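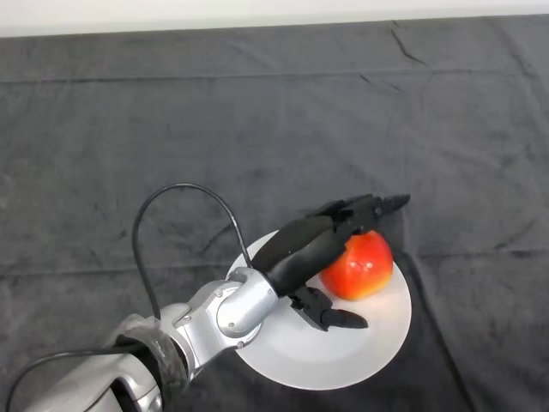 Print this chapter | E-mail this chapter
Home > Contents > Part 2 > Chapter 18
Mar 13, 2024
By Fiona Menzies

Chapter 18
Working Rules for Arms and Hands at the Bench

A robot arm on a bench is a machine, and the rules for machines apply to it. That is the starting point for this chapter. Students often meet their first arm in a teaching lab, where it is small, moves slowly and handles light things such as fruit or cups. It is easy to treat it as a piece of electronics. The person responsible for the room has to treat it as plant, with a written risk assessment, a marked work area and a record of who is allowed to run it.

Chapter 17 dealt with large arms behind fences. In that setting most of the safety comes from keeping people out. At the bench people stand beside the arm, load objects by hand and reach in to set things straight. The fence is gone, and its work has to be done by speed limits, force limits, layout and habit. The habits take up most of this chapter because they are the part that a lab controls for itself.

Who the rules are for

Three groups use the rules. Operators run tasks that have already been checked. Programmers write new tasks and change old ones. Maintainers open the arm, swap the hand and replace cables. One person may belong to all three groups, but should know which job they are doing at any given moment. A programmer who picks up a screwdriver has become a maintainer, and the maintainer's rules apply from then on, starting with isolation of the power.

At the Storkmont teaching lab the three roles are written on a card beside each bench. The operator signs the card before the arm is enabled. The Oltik bench controller used there will run without a signature, so the card depends on the supervisor checking it.

18.1 The bench surface

The surface under the work matters more than beginners expect. A hand that closes on an object usually has fingers or a thumb passing very near the table, and a small error in the height of the surface will drive a fingertip into it. A rigid top gives little warning before the force climbs. A cloth or mat gives a little, protects dishes and cuts down glare for the cameras, but it adds its own problems. Cloth creases and shifts, and a fold can lift the edge of a plate enough to spoil a grasp.

If cloth is used, the following rules apply.

Smooth it before each session and after any contact between the arm and the table.
Fasten it at the edges or use a piece heavy enough to stay put.
Measure the table height with the cloth in place, and measure again if the cloth is changed.
Keep a plain, single colour. Patterned cloth makes it harder for people and cameras to judge where a fingertip is.

18.2 Cables

Loose cable is the most common fault found in bench inspections. A hand mounted on a wrist needs power and signal, and when these run outside the arm there must be enough slack for the wrist to turn through its full range. Too little slack pulls on the connector. Too much makes a loop that can catch on an object, a sleeve or the arm itself.

The usual practice is to move the arm slowly by hand or at low speed to each end of its range and watch the cable the whole way. Slack is then set for the worst position and the cable is held at a fixed point behind the joint. Cables lying on the bench should run to the nearest edge, away from the side where the operator stands. No cable should pass beneath a moving part of the arm.

Wraps and sleeves around a joint need the same check. Tape, film or sheeting that is tight in one pose may bunch or tear in another. Anything put around a joint should be entered in the log, with the reason for it, and looked at every time the arm is started.

18.3 Objects

Test objects should be things that can be dropped. Fruit is popular because it varies in shape, costs little and is soft enough to show where the fingers have pressed. It also bruises and goes off, and a bruised apple does not behave like a sound one. Replace fruit at the start of each session and write down what was used.

Dishes need more thought. A glazed plate slides on some surfaces and can break if a thumb catches the rim. Until a task has been proven, use a plate that will not shatter. Place objects with the arm stopped and the operator's other hand on the stop control. An object that has rolled out of place is left where it is until the arm has been stopped.

18.4 Speed and approach

New tasks are run first with no object, then with the object, and both times at the lowest speed the controller allows. At Vurnosham, where the bench rules were rewritten in October, a task must finish 20 runs in a row at low speed before the limit is raised. A single unplanned contact sets the count back to zero. The figure is a local choice. What matters is that there is a figure, that it was set before testing began, and that the person doing the testing cannot change it.

Fingers should be opened to their full width before the hand comes down over an object. The last part of the approach is made at reduced speed. Many-fingered hands need extra care here, as the thumb and the fingers may reach the object or the surface at different times.

18.5 Records

A log is kept for each arm. It lists the operator, the task, the hand fitted, the objects used and anything that went wrong. Minor events belong in it. In the Qureshi review of bench work, which covered 244 log entries over 2 years, more than half of the entries marked as faults had been noted earlier by someone else as a small nuisance: a cable that rubbed, a screw that worked loose, a cloth that would not lie flat. The earlier notes had been made, but no one had been given the job of reading them.

The next section sets out a form of log that can be filled in at the bench, and names the person who should read it at the end of each session. Before going on, find the log for the arm you will be using and read the last page.

Previous chapter | Contents | Next: 18.6 Keeping the Log
Print | E-mail | Back to top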